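Progress report to the Kenthorpe Fund
Project: Cut flowers from small growers, second growing year
Reporting period: up to the end of September
Prepared by Marcela Procházka

Dear colleagues,

Please find below our report for the second growing year. I follow the same headings as in the last report, so that you can compare them more easily.

Planting and harvest

In the autumn we put 4000 tulip bulbs in the ground at the Krajčí field. The soil there is heavy and it keeps water for a long time, so before planting we made raised rows and mixed in coarse sand. The lower corner was still too wet in March and we lost a part of the late variety. We will not plant bulbs in that corner again. It is now sown with grass, and the growers use it for parking the trailer.

The spring was cold until the middle of April, and then it became warm very quickly. Many stems were ready in the same days, and we had to cut from five in the morning. The cold room at Flidlow was a great help in this time. Without it we would have had to sell a large part of the flowers below our costs.

Summer flowers went better than in the first year. Snapdragons and statice gave a steady crop. The sweet peas were weak and we do not plan to repeat them.

Sales

We now deliver to 40 regular buyers, mostly small shops, two hotels and one hospital kiosk. The box subscription has 73 members. In the application we promised that the subscription would pay for the driver by the end of this year. It does not yet do so in the summer months, when many members are on vacation and pause their boxes. From next spring we would like to offer a shorter season with a fixed price, and we will send you the calculation separately.

Packaging

We stopped using plastic sleeves in June. The new wraps are made by Cliltex from cotton waste, and the shops return them to the driver. They are more expensive to buy. Some of them came back with stains, and washing them takes more hours than we had planned.

Display and vase life
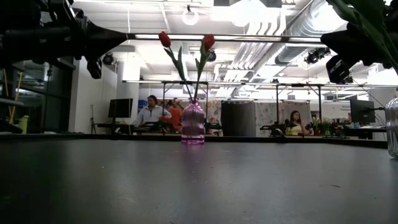
Two red tulips in a narrow-necked vase

Several shop owners asked us how to show tulips in small numbers, because their customers often buy only two or three stems. We wrote a short sheet for them. It recommends a vase with a narrow neck, a fresh cut at the bottom of each stem, and a cool place away from fruit. Red tulips are asked for most often, so we ordered more of them.

Budget

The grant of 4000 for the irrigation parts is spent in full and the receipts are attached. We ask for your permission to move the unused travel money to the washing of the wraps.

The next report will follow after the spring harvest.

With kind regards,
Marcela Procházka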